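Counting demonstrations and other bad habits
2020-03-05
Posted by the author of this blog

The number on the slide was 2000. Two thousand demonstrations, hand-collected, "in real homes," and a curve behind it going up and to the right. The room liked it. I've been to enough of these talks to know that a round number with a house in it gets you further than a careful number from a lab, and I sat there thinking about what I'd been doing with my own evenings since October, which is collecting the same kind of thing for the same kind of purpose, and how little I would trust a curve drawn from it.

So let me complain for a while. I work on a small project called Gastow. We want a model that can tidy: pick up household stuff, put it somewhere sensible, not crush it. The recipe is the one everybody has settled on. You take a pair of grippers you can hold in your hands, you stick a camera on each one, and a person goes through the task with the grippers instead of with fingers. No robot needed on the day. The recordings go into training, and later an arm with the same gripper on the end is supposed to have picked up the knack.

I believe in about half of that. The hand-held part is good. I used to collect by driving an arm with a joystick, and I would get 8 usable examples before lunch and a sore neck. Now I get 30 before my coffee is cold. Speed isn't the problem. The problem is what speed does to people, me included.

When collecting is slow, you think about each example. You set the thing up, you ask whether you've already got one like it, you move the cup. When collecting is fast, you just do it again. I went back through a week of recordings from the Wutby apartment, which I had been quite proud of, and a huge share of them were the same bottle approached from the same side by the same left hand. I'm a creature of habit. The model is going to be a creature of my habits. I'd written "varied placements" in the notes for that week, and I believed it when I wrote it.

People answer this with scale. Get more operators, get more homes. Fine, we did some of that too. We rented time in a place the Makris group had been using and collected there, and the first thing I noticed was that the recordings from Makris looked wonderfully different. Different light, different floor, different junk. The second thing I noticed, after a few days of staring at them, was that the motions were nearly identical to ours, because both groups had learned from the same demo video. Reach, pause, close, lift straight up, pause, move across. There's a little hesitation before the close that I'm sure came from whoever made that video. Everybody does it now. If we train on it, the arm will do it too, and someone will call it "human-like caution."

That's my first gripe: new rooms don't mean new behavior. The pictures change and the hands don't. Any count of "environments" in a paper ought to come with some count of distinct ways of doing the thing, and I have never seen one. I don't know how I would compute it, either. I tried clustering trajectories for an afternoon and got clusters that mostly told me how tall the operator was.

My second gripe is about cleaning up first. I've watched people walk into a home to collect and straighten it before they start. They don't mean anything by it. You're about to record, so you move the laundry, you close the drawer, you put the cable behind the cabinet. By the time the first example is taken, the room is a lab with curtains. Then the model goes out into a place where the laundry has not been moved and grabs at a sleeve.

I've tried to be strict about this. The rule I set for us is that nothing outside the work area gets touched. Whatever is on the floor stays on the floor. It makes for ugly recordings and I think they're the better ones, though I should admit that "I think" is carrying that sentence. I have no clean comparison. To get one I'd need the same tasks collected in the same home both ways, and by the same person, and then I'd need to train two models and run them both enough times to tell the difference from luck. Nobody on our budget does that. We guess, and then we write the guess down as a guideline.

The work area itself is another matter. You can't leave that alone, because then you'd get one example per home. So you put things in it, and now you're choosing. What do people choose? Things that are easy to pick up. Cups. Boxes. The bottle, always the bottle. I made a point of adding packaging, because packaging is what's lying around in every home I've ever lived in, and it is miserable to handle. A wrapper has no shape of its own. It flattens under the jaw, or it comes along with the thing next to it. And soft surfaces - I'm a big believer in soft surfaces. A tabletop forgives you. You can come in too low, scrape along, and still end up with the object. On bedding you push down and everything moves, and a fold comes up between the pads along with whatever you wanted.

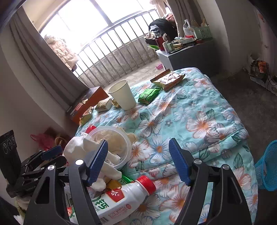
The folks who sell the finished systems would rather you practiced on the tabletop. There's a company, Toneck, whose evaluation kit I borrowed for a month. It's a very nice kit. The objects come in a molded case and there's a mat with outlines printed on it so you know where to set each one down. I understand why. If you want to compare my model with yours, we need to agree on something. But I scored well on the Toneck mat with a model I wouldn't let near my own kitchen, and the score went into our progress report, and it has been quoted back to me since as though it settled something.

Here's what bothers me most about cluttered examples, though, and it's an argument against my own side. When there's a pile, the demonstration gets ambiguous. Say a drink bottle is lying half under something, with a couple of wrappers beside it. The operator goes for the bottle. Why the bottle? Maybe it was the biggest thing, maybe it was closest, maybe it was simply what the operator felt like. The recording doesn't say. We have a label, "tidy the bed," and a hand going one way when it could have gone five others. Do that enough times and the model averages us. It heads for the space between two objects. I've watched it do precisely that, close on nothing, and lift the nothing up with great care.

You can fix some of it by writing better labels. We tried calling out each object as we went, and it slowed us down so much that we were nearly back to the joystick. Then we tried labeling afterward from the recordings, and it turns out - sorry, I mean I should have guessed - that a person watching video can't always tell what's being reached for either, until the jaws have closed. One pad is in the way, or the other gripper is. Things made of clear plastic are a special misery. I've argued with myself for longer than I'd like over whether a round piece was a lid or a tub.

Then there are failures. I keep mine. Most groups throw them out, and I get it, you don't want to teach the arm to drop things. But a good part of tidying is recovering from the thing you just fumbled, and if every recording is a clean success the model never sees a slipped object and what a person does about it. We have 2 folders, one for clean and one for messy, and the messy one is where I'd look first if somebody handed me a pile of data and asked whether it was any good. When I ask other people for theirs, they don't have one. The slides say the success rate of the data is near perfect, like that's a selling point.

I should be fair. The approach works better than I expected it to. A year ago I would have told you that no amount of hand-held recording would carry over to an arm, because people twist their wrists in ways the arm can't, and I was mostly wrong about that. The model picks up cups. It picks up boxes. Twice last month it picked up a snack packet by the crimped end, which is how I'd do it, and I was more pleased than I let on. So when I say I'm skeptical, I don't mean that the thing is a fraud. I mean that we're measuring it with the count on the slide, and the count is the easiest part to make go up.

What I'd like to see in a talk is dull stuff. How many of the examples would you throw away if you had to defend each one? Who collected them, and how long had they been at it that day? (Mine get sloppy late. The reaches get shorter and straighter, and I can spot a tired batch from the plots alone.) What was moved before recording started? What did you quit putting in the scene because it was a pain? I've got an honest list for that last one. Anything stringy. Anything with crumbs in it. Coins.

I'm going back to the Wutby place next week with a plan to use my other hand first, and to ban the pause before the close, and I expect I'll be doing both wrong by the second session. Coins are going in too. I've put them by the door so I can't claim I forgot.

Contact | Copyright 2020, all posts by the author | Back to top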